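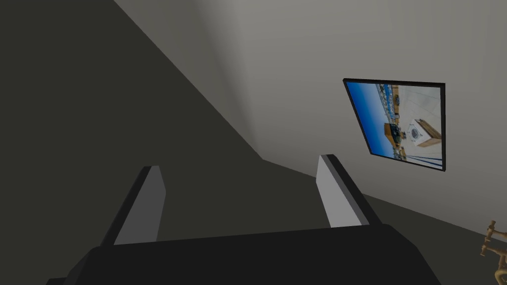 Simulated gripper view, fingers open and holding nothing.

Datasets > Simulation > Gastarell Rooms > README

Gastarell Rooms: data card and labeling rules

Gastarell Rooms is a set of 648 simulated episodes of a two-armed robot going about its business indoors. The first half of this file says what is in the set. The second half is the rules we label by, which got long because we are slow learners.

Maintained by Haf Pritchard and Ludger Dreßler. Last revised July 24, 2021.

What you get

Each episode has rendered video from a body view and from the grippers, joint readings, gripper opening, and a text file of labels. Of the 648 episodes, 620 passed review and sit in the main folder. The rest are in a folder called attic. Please don't train on the attic and then write to us about the results.

302 episodes are tagged door and 296 are tagged lift. An episode can have both tags, so adding the two numbers together will give you something, but it won't be useful.

Everything is rendered. There is no real room, and no real robot was bumped into a real wall, though several simulated ones have had a bad afternoon.

Rules for labeling

1. Label what the view shows. If the episode script says the robot is on its way to the door and there's no door in view, the frame does not get a door label. The script is a wish. Meirion wrote most of them and agrees with this.

2. An open gripper is labeled open. It is not "about to grasp," "ready to grasp," or "searching." We had an annotator who wrote "hopeful" for a whole batch, and while we admired it, it cost Hui-mei two days.

3. Being in front of something is not touching it. This is the rule people break most. In a gripper view the fingers are always large and always in the way, and sooner or later one of them covers part of a thing that is hanging on a wall farther off. Write "overlaps" if you need to write anything. Contact comes from the contact log and from nowhere else.
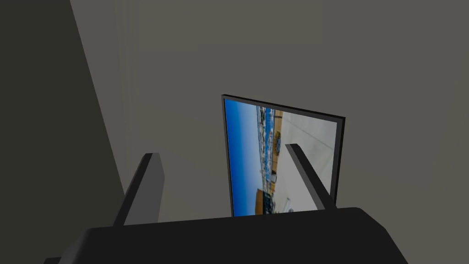
Overlap, no contact label: the right finger passes in front of the framed picture.

4. Pictures on walls are pictures. What's inside the frame is not in the room. Label the frame as wall_picture and stop there. Do not label the sky as sky. An early version of the set listed "outdoor" as the setting for a good number of indoor episodes, and Heledd found it in May when a navigation model tried to leave through the artwork.

5. Gripper views lean. They tilt and roll with the wrist, so a picture that looks crooked, or sideways, may be hanging perfectly straight. Take orientation from the pose file. Do not report crooked pictures as bugs. We have a thread for that already and it's closed.

6. If you can't name an object, use its shape. "Dish-like object" is a fine label, and so is "knob-like part." A vague word that's right beats a sharp word that's wrong, and we can always sharpen it later from the asset list. If two annotators name one thing two ways, the vaguer name wins until a reviewer looks it up.

7. "Holding" needs three frames in a row plus the force reading. One still with fingers up against the underside of something tells you where the fingers are. It doesn't tell you whether the thing is held, pushed, or about to be on the floor.

8. Left and right mean the robot's left and right. Always. We tried it the other way for one week and then relabeled one week.

9. In body views, label both arms, including the one that isn't doing anything interesting. A gripper that overlaps a door gets the same treatment as a finger over a picture - see rule 3, which you will be seeing a lot of.

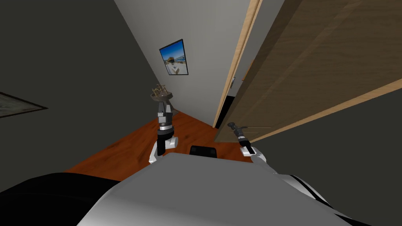 Review

Every label file is read by a second person who did not write it. The reviewer sees the frames first and the labels after. Doing it in the other order is faster and worthless, as the reviewer then sees whatever the labels mention.

Disagreements go in notes.txt next to the episode, with initials. Keep them civil. The notes ship with the set, so the long exchange between LD and HP over whether a dark shape is a "support" or "support-like" is now part of the public record.

Known problems

- Surfaces are simple and the lighting is kind. A model that does well here has done well here.
- Some gripper views are mostly wall. We kept them. Real robots spend plenty of time looking at walls too.
- Brass-colored fixtures near the edge of a gripper view were tagged faucet in older files. They are now tagged fixture unless the asset list agrees.
- The converter for Zitdale format drops the second arm. Use the Parri one.

Use and changes

Free for research and teaching. If you add episodes, label them by the rules above or ship them under another name. Rarnari is already taken - that's the kitchen set, and its README is shorter because we hadn't made these mistakes yet.

Rule changes need a pull request, one before-and-after label file, and an OK from Haf or Ludger. Changes to rule 8 will not be read.

14 comments | 9 shares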